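Terça-feira, já passa das dez da noite

Finalmente sentei. Doem-me as costas, tenho cola seca nos dedos e a chaleira está a fazer aquele barulho de avião, mas a mesa grande está livre de tralha e isso, nesta casa, merece ficar escrito!

Começou tudo de manhã com a gaveta. A gaveta de baixo da cómoda da Grallholm, a que eu abro com o pé e fecho com o joelho. Há meses que andava a dizer que lhe pegava "no fim de semana", e hoje, terça, sem razão nenhuma, puxei-a com força a mais e ela veio-me inteira para cima das pantufas. Botões, contas, elásticos, um carro de linhas cor de tijolo que procurei o inverno todo, pilhas (boas? gastas? sei lá), a chave do cadeado da bicicleta que já não tenho. Fiquei ali de cócoras a olhar para aquilo e pensei, pronto, é hoje.

O Petro telefonou precisamente nesse momento para saber se eu ia à feira de março em Brelescombe com a banca. Disse-lhe que sim, que claro, que estava até a preparar o material. O que era verdade, se contarmos ter o material no chão como preparação. Ele quer que eu leve os colares de bolinhas outra vez, os de cores fortes, porque no ano passado foram os primeiros a ir. Fui ver ao caderno: 29 colares vendidos, e 18 pulseiras. Desta vez gostava de levar mais brincos, que dão menos trabalho e cabem em qualquer lado, mas o Petro tem sempre razão nestas coisas e irrita-me um bocadinho.

Depois de almoço fui à Westo buscar caixas. Levava uma lista muito certinha com as medidas da gaveta e deixei-a em cima do frigorífico, evidentemente. Andei pelos corredores a medir caixas com a mão aberta -- um palmo e três dedos, um palmo e quatro dedos -- e uma senhora ao lado começou a fazer o mesmo, não sei se por simpatia ou se achou que era assim que se fazia. Acabei por trazer uma daquelas de plástico fumado, baixinha, com tampa de dobradiça e divisórias por dentro. Havia também umas às flores, mais baratas, mas não se via nada lá para dentro e eu conheço-me: se não vejo, compro outra vez. Foi assim que acabei com quatro sacos de contas azul-petróleo.

Ia a sair e encontrei o Vikas na caixa, com um tapete enrolado debaixo do braço e ar de quem não ia ali para comprar tapete nenhum. Ficámos na conversa um quarto de hora, a estorvar toda a gente. A filha dele entrou para a escola de música, a mãe está melhor do joelho, o tapete era para o corredor mas ele já estava com dúvidas. Disse-me que guarda os parafusos em frascos de compota com as tampas pregadas por baixo da prateleira, e eu fiquei cheia de inveja e ao mesmo tempo a imaginar aquilo tudo a cair.

Cheguei a casa, fiz chá, esqueci-me do chá, e lancei-me à mesa. Limpei-a primeiro com o pano e um pingo de vinagre, porque contas em cima de migalhas é uma tristeza. Há um prazer enorme em ter um tampo branco vazio à frente! Dura pouco, mas enquanto dura parece que vamos ser outra pessoa.

O meu plano era separar por tamanho. A meia hora de trabalho percebi que nunca na vida procurei uma conta pelo tamanho, procuro sempre pela cor, e tive de desfazer tudo. Portanto: amarelos juntos, vermelhos juntos, e os azuis nem sei, que há azuis que de noite são verdes. As bolinhas de madeira foram para uma lata de chá, porque não as misturo com as outras. Os fechos e as argolinhas ficaram em saquinhos com etiqueta, escrita com a minha melhor letra, que mesmo assim parece uma receita médica.

As bolinhas amarelas deram-me água pela barba. Rebolam! Basta respirar perto delas. Uma foi parar atrás do radiador e lá ficou até eu ir buscar a agulha de crochet, outra apareceu dentro da pantufa, e de uma terceira ainda não há notícias. Lembrei-me da avó, que punha uma toalha turca por baixo sempre que mexia em missangas, e eu a achar aquilo uma mania. Para a próxima ponho a toalha.

A meio da tarde apareceu o Bohdan para devolver a forma do bolo (em janeiro era "só por uns dias") e trouxe-a, vá lá, com metade de um bolo de laranja dentro. Comemos de pé, junto à janela, para não sujar a mesa. Ele pegou no manual da máquina de costura Moroz, que também vinha na gaveta, e leu-me em voz alta a parte das avarias com voz de locutor. Ri-me tanto que me engasguei. A máquina, essa, já foi para casa da minha prima há séculos, mas o manual não consegui deitar fora. Vai para o monte do "logo se vê".

O monte do "logo se vê" está, neste momento, maior do que o que estava na gaveta. Não percebo como isto acontece. Tem lá dentro: o manual, duas fitas métricas, um postal que o Guangming me mandou quando mudou de casa e a que nunca respondi (vergonha), um talão de 181 que não sei de que é, o comando de uma televisão e uma quantidade absurda de molas de roupa. O postal pus agora na mesa de cabeceira. Amanhã escrevo-lhe, palavra.

Para jantar foi sopa de ontem e uma torrada. O resto do bolo também, que não era para ficar a secar.

Ainda me falta decidir o que fica em cada divisória. O amarelo queria-o atrás, encostado a um canto, e depois ir clareando ou escurecendo até à frente, mas se calhar é mais prático ter à frente aquilo que uso mais. O Lertchai, que percebe destas coisas (a oficina dele parece uma farmácia), diz que se deve deixar sempre uma divisória vazia para aquilo que ainda não se sabe o que é. Gostei da ideia. No meu caso talvez duas.

Amanhã: comprar fio de nylon, ver se o alicate pequeno ainda aparece, responder ao Guangming, arranjar a corrediça da gaveta antes que ela me parta um dedo. E espreitar outra vez debaixo do radiador.

Vou para a cama com o livro e duvido que passe da segunda página.
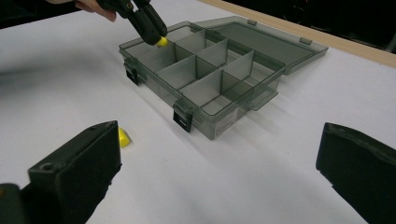

A caixa nova, de tampa aberta, e uma bolinha amarela sobre o canto de trás.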